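Trindisthorpe Learning Centre
Room and Equipment Guide for Users

Section 4: Hanging and caring for the blackout curtains

4.1 Scope

This section applies to all staff and hirers who put up, adjust or take down the Homero curtain sets kept in the equipment store. It replaces the loose sheet issued in August. Windows fitted with roller blinds are dealt with in Section 5.

Each set is made up of one rail, two end brackets, nine hooks and one curtain of plain black cloth. The rail carries a maximum load of 9 kg. Nothing other than the curtain may be hung from it.

4.2 Before starting

Two persons are required for any work above shoulder height. The step stool supplied with the set must be used; chairs and tables must not be stood upon.

Check that the brackets are firmly fixed to the wall. If either bracket moves when pressed by hand, stop work and report the matter to Elif Naz Dursun at the site office.
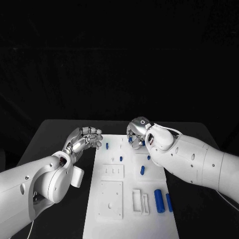

Figure 4.1 Black curtain behind a work table

4.3 Hanging the curtain

1. Lay the curtain flat on a clean surface with the hem towards you.
2. Fit the hooks into the tape, starting at the outer edges and working inwards. Leave 165 mm between hooks.
3. Lift the rail into the left bracket first, then the right. Both catches should click.
4. Hang the curtain from the middle hook, and then work outwards to each side.
5. Draw the curtain across the full width and check that the hem clears the floor.
6. Turn off the room lights and look for gaps at the sides. Close any gap with the cloth tabs provided.

Note: A new curtain will show fold marks from its packing. These usually drop out within 72 hours of hanging and do not affect the amount of light kept out.

Caution: Keep the curtain at least 600 mm from any heater, lamp or cooking ring. This distance applies whether the curtain is open or closed.

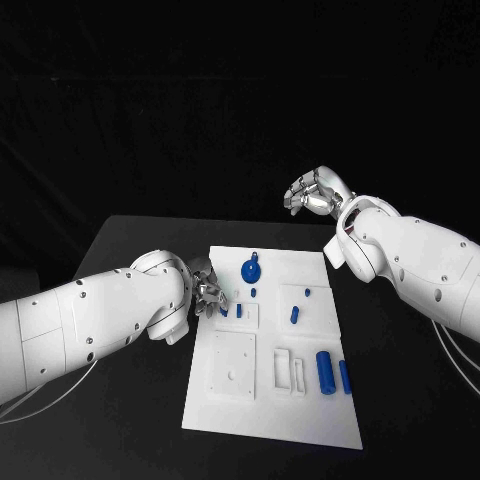
Figure 4.2 Curtain with faint folds and creases

4.4 Removing creases

Light creases may be left alone. Where a smoother finish is wanted – for a talk or a film showing, for instance – the following steps should be taken.

1. Take the curtain down and turn it so that the back of the cloth faces up.
2. Set the iron to its lowest heat. Steam may be used on the back only.
3. Work from the top towards the hem in long strokes, keeping clear of the hook tape.
4. Allow the cloth to cool fully before it is hung again.

Caution: Do not iron the curtain while it is hanging.

4.5 Cleaning

Dust should be removed with a soft brush once a month. Marks may be dabbed with a damp white cloth. Soap, bleach and spray cleaners must not be used, as they leave pale patches on black fabric.
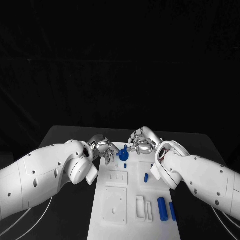
Curtains that need washing are sent to Krajčí and must not be washed on site. Complete the laundry slip, pin it to the top corner and leave the curtain in the store before 9 a.m. on the morning of collection. Remove all hooks beforehand; hooks left in the tape have torn almost every curtain returned with them.

4.6 Storage

Roll the curtain around the card tube supplied. Folding is permitted only for transport. Rails are stored flat on the lower rack, with both brackets tied to the left end.

Missing parts should be entered in the store book. Kvido Ondrejka orders replacement hooks and tabs; requests for a new rail go to Emília Lukáč and must give the set number stamped on the bracket.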